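Hard pencil case, hinged type - packing order and hinge life
Stationery and Desk > Storage

stovden_83
Posted in May, 2 replies hidden

I've moved from a zip pouch to a rigid plastic case, translucent blue, two halves that open flat. The one I bought is sold as a Bisura. The seller quotes 4000 openings for the hinge, with no test method given. Questions: does anyone pack the scissors first, and does the hinge go white at the fold with daily use?

Liam Hegarty
Scissors first, blades towards the hinge end, handles in a corner. The loops are the thickest part of the load and decide whether the lid shuts. Everything else fits round them. I take the lot out and set it in a row before packing, upright, so I can see the lengths. 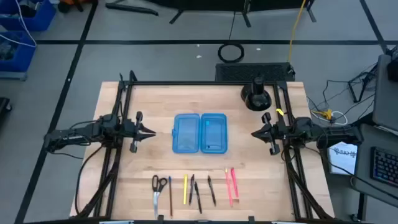

Pens go in after that, clips facing up. A clip facing down scratches the base and you see every mark on clear plastic. Highlighters last, as the barrels are fatter and you want to know what depth is left.

On the hinge, mine has whitened slightly at one end. It still closes.

telisico
Disagree on scissors first. If they go in first they sit at the bottom and you have to lift pens off to reach them. I put them in the second half on their own and keep all the writing things in the other.

Liam Hegarty
Then you can't close it without the scissors sliding. Two halves, one lid. Whatever is in the upper half drops when you shut it.

telisico
Elastic band round the handles. It doesn't slide.

Cayetano Valcárcel
Measure before arguing. Inside depth on my case is 2 cm per half, and my scissor handles take up most of one. Pencils longer than the tray go in diagonally or not at all. I sharpen mine down before they travel.

The 4000 figure means little without a temperature. I left a case in a car in Bragança over a summer and the hinge split within 50 openings afterwards.

stovden_83
Noted. Trying scissors first, then the band if they move. Does the rim need to click all the way along, or only at the tab?

Liam Hegarty
All the way along. Press the corners.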